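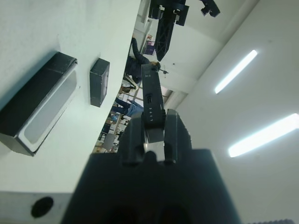
Issue 55, page 30

Plorix Clamp-On Task Lamp
Reviewed by Iraís Cervantes

The Plorix is a two-arm clamp lamp with a dimmable LED head, sold for drafting, soldering and general bench use. It replaces an earlier model that many readers will remember for its failing switch. The switch is now a rotary dimmer with a positive off position, mounted on the head where it can be reached without looking up.

Arm and clamp. Both arm sections use external springs, and the tension is adjusted with a hex key stored in the base. As delivered, the upper section drifted down under the weight of the head. A half turn on the lower screw cured it, and it has held position since April. The clamp is cast and the pad is rubber. It grips well on square edges but needs a shim on anything with a radius. Maximum opening is 55 mm, enough for most benches and not enough for a thick butcher-block top.

Light. Color is neutral and even from center to edge. At full output we saw a single clean shadow, a clear improvement over the old head, which threw a row of overlapping ones. The dimmer is smooth down to the last part of its travel, then drops off sharply. There was no visible flicker at any setting, and none in phone video.

Glare is the weak point. The diffuser is glossy, and on pale work surfaces the reflection sits directly in the line of sight unless the head is pulled well to one side. Dark surfaces are less of a problem. Lamduan Rojanasak tried the optional Wudine louver, which snaps over the diffuser and costs some output. She left it on.

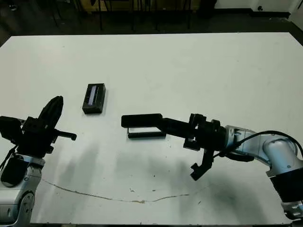
White tabletop, with the far edge toward the top.

Heat. After a full working day at maximum, the head could be handled without discomfort. The power supply is a separate brick and runs warmer. Keep it off the floor if you sweep often – the vents are on the underside.

Cable. The cord runs inside both arms and exits at the base. Total length is 200 cm, of which the last 100 cm is on the wall side of the brick. On a long bench that will mean an extension.

Alternatives. The Siriwan lamp has a better diffuser and a worse clamp. The Flekent is cheaper, but its single arm does not reach the middle of a deep bench.

Verdict: recommended with the louver. Without it, try the lamp on your own surface before you throw out the box. A replacement dimmer knob is listed as a spare part; replacement springs are not.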